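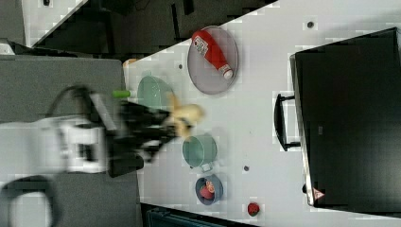
Jan 20, 2022

I wanted to write this sooner, but I needed a few days before I could think about it calmly. On Monday our arm moved much faster than it should, with my hand not far from the table. I was not hurt. I want to put down what happened while I still remember it well.

The task that day was a simple one. The arm takes the banana and brings it to the bowl, then it goes back and waits. We had run this 30 times before lunch and I was already a little bored, I must admit. Gwion was at the computer and I was standing at the table to put the things back in their places after each run.

On run 36 the arm closed on the banana, lifted it, and then swung over the table at a speed I had never seen from it. I pulled my hand back without thinking. Gwion pressed the stop button, and the arm stopped quite near the mug. He says it took him one second. To me it felt longer.

We spent the afternoon reading the log. At line 2367 there is a new speed value, and it is the value we use for the empty test, when no person is near. Somebody had saved the settings file in October with the wrong profile inside, and when the program lost its connection for a moment it loaded this old file again. So the arm did exactly what it was told. I find this more worrying than a broken motor, to be honest, for a broken motor you can usually hear.

The person who saved the file was me. I found my own initials in it. Ffion was very kind and said that the program should never accept such a file without asking, and she is right, but I still did not sleep well on Monday.

Since then we have changed 3 things. The speed limit is now set in the controller itself, so our program cannot raise it. After a lost connection the arm must stay still until a person starts it again. And we do not reach over the table before the one at the computer has said "clear" aloud. Mabli forgot it twice yesterday and I forgot it once.

Alun wants to repeat the fault on purpose next week, with everybody behind the line. I have asked if I can be the one who holds the stop button.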